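Step 3: Opening up the donor tower

Okay, screws out, side panel off – good work! Lay the tower flat on its side with the open part facing the ceiling, and leave it there for everything that follows. I did my first one standing up and spent the evening fishing screws out from under the board.

1. Switch off at the wall, pull the power cord, then hold the power button in for a few seconds.

2. Touch bare metal on the chassis before you touch anything green. (Frauke Vogler taught me this on the Jollberg build and I still hear her voice every time.)

3. Find the processor socket. If the cooler is already off, don't put your fingers on the metal lid, and clean away any old paste you find before the new one goes on.

4. Look over the memory slots and blow out any dust with short puffs of air. Leave them alone otherwise, we'll fill them in Step 5.

5. Follow the power supply cables with your finger and make sure none are pinched near the drive cage. Mine had a sneaky one behind the bracket!

Caution: never open the power supply itself. It can hold a charge well after it's unplugged.

Note: the Julow cooler needs about 40 mm of clear height over the socket, so measure now and save yourself a return.

Dell tower, side panel off
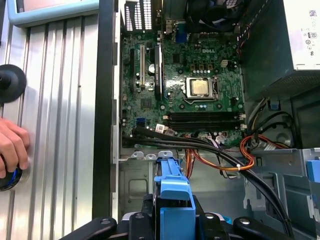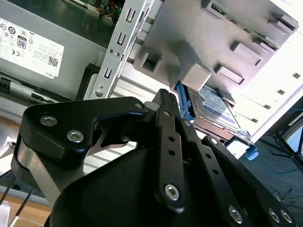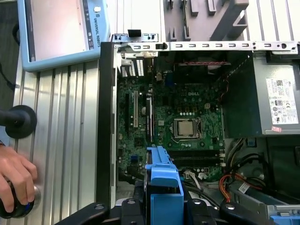

STEP 4: COOLER AND PASTE

Get the Julow out of its box and peel the film off the base (yes, I forgot once). A small blob of paste in the middle of the lid is plenty. Lower the cooler straight down, then tighten the screws a little at a time, working corner to corner. Plug the fan lead in last.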